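Kragh sets out plans for Multley, and asks players to wait for proof

Kragh has confirmed that its next game is called Multley, a slow-paced mystery set in a flooded mining town. The studio is 28 people strong and has been working on it since closing the servers of Jorkus.

We know how these announcements usually go. A title, a mood, a promise of choices that matter. Director Hagos Tsegaye would prefer that players believe very little of it until they have tried the game.

"Every studio says its world is alive," said Tsegaye. "Ours might be. Play it first, then tell us."

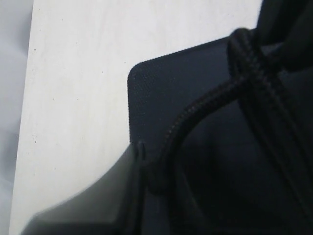 Multley will have no map markers and no quest log. Players search the town by looking closely at ordinary surfaces, and the clues are small. Think of a couple of dark specks near the edge of a pale, faintly streaked board, easily passed over. Whether that stays fun for a whole game is a fair question, and 279 early testers did not all agree on the answer.

A closed test opens in March with 2,000 places — we would sooner fix a small test than apologise for a big one. It covers the first chapter only. There will be no paid early access and no pre-order bonus.

Multley is published by Trarach for PC. The studio is not giving a release date, having missed two with Jorkus.

Press requests should go to the Kragh press desk.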